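Back on the Bread Wagon (and Loving It)

Mar 21, 2019

I have baked 13 loaves since New Year's and I'm finally ready to talk about it! 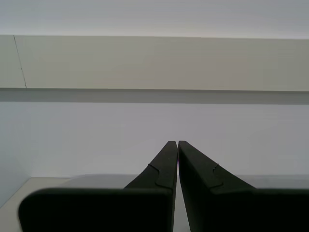 Some of you will remember my first try at sourdough, back in July, when the kitchen was hot enough to melt butter on the counter and my starter smelled like nail polish remover. I gave up after two bricks and went back to buying the seeded loaf at Printhorpe. It's a very good loaf, by the way, and I still get one when I'm out that way. But over the winter I got the itch again, and this time something clicked.

The big change was going slower. I used to follow the clock. The recipe said four hours, so four hours it was, and never mind that my kitchen in winter sits in the low sixties. Now I watch the dough. When it's puffy and jiggles like a water balloon, it's ready, and if that means I'm shaping it at eleven at night in my pajamas, fine. (It has meant that more than once.)

My everyday loaf is as plain as they come: 400 grams of flour, mostly white bread flour with a scoop of whole wheat thrown in, plus water, salt and a good spoonful of starter. I mix it after dinner, give it a few folds while I'm cleaning up, then let it sit. Into the fridge it goes overnight, and I bake it in the heavy pot my aunt passed on to me when she moved to Elwood. That pot weighs as much as a small dog and I adore it.

Can we talk about the sound a loaf makes when it comes out of the oven? It crackles! I had read about this and figured people were exaggerating, but no, you put it on the rack and it ticks and pops away to itself for several minutes. I stood there the first time with my oven mitts still on, grinning like a kid.

Not all 13 were winners. Number 7 spread out like a pancake because I got greedy with the water, and there was one I forgot to salt. Have you ever had bread with no salt in it? It tastes like a paper towel. We turned it into croutons with a lot of garlic and they were gone by the next evening, so I'm counting that as a save.

I've been getting a lot of questions about flour and I'm no expert, so take this as one person's kitchen and nothing more. I've used the store brand, I've used a fancy stone-ground one, and the store brand rises higher for me every time. The stone-ground tastes better – nuttier, a bit sweet – so lately I mix them and get some of both.

Next up is rye. I have a bag sitting in the pantry and a recipe for a dark, dense loaf with caraway that takes two days start to finish. I've also got my eye on milk bread, the soft, squishy kind you can pull apart in long strands, and I want to try it with orange peel for Easter breakfast.

If you have a rye recipe you swear by, please leave it in the comments! Especially if it's a forgiving one. And if your starter looks dead, feed it for a few more days before you toss it. Mine sat in the back of the fridge for months with gray liquid on top, and it was bubbling again by the fourth feeding.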